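Kornby Kitchen Club: potatoes are back

20 January 2006

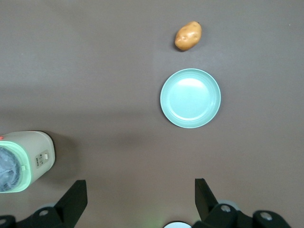
The potato mornings at Kornby hall start again this month, after the break we have had since September. We will be cooking with Plemetach, the yellow one most of you liked last time, and with Brotholm for anyone who wants a mash. Please choose small ones. A potato that looks little beside a pale green plate, with a smooth skin and shallow eyes, needs only a scrub and can be cooked whole. Anything bigger should be halved first or it will hold everyone up.

Bring 6 potatoes each, a plate and a fork. Butter and salt are provided. If you have a small electric pot at home you may bring that too, but check the plug and put your name on the lid. There are only two sockets on the window side, and the ones by the door are still not working.

We start at 2 and the tables need to be wiped down by four. Peelings go in the green bucket, not the sink. The recipe sheet for Lo soup has been reprinted with the right amount of stock, so please throw the old one away. Copies cost 13p.

To book a place, ring Kornby 1311 or sign the list in the porch.

You are receiving this newsletter because you signed up for updates. Unsubscribe or change your preferences at any time.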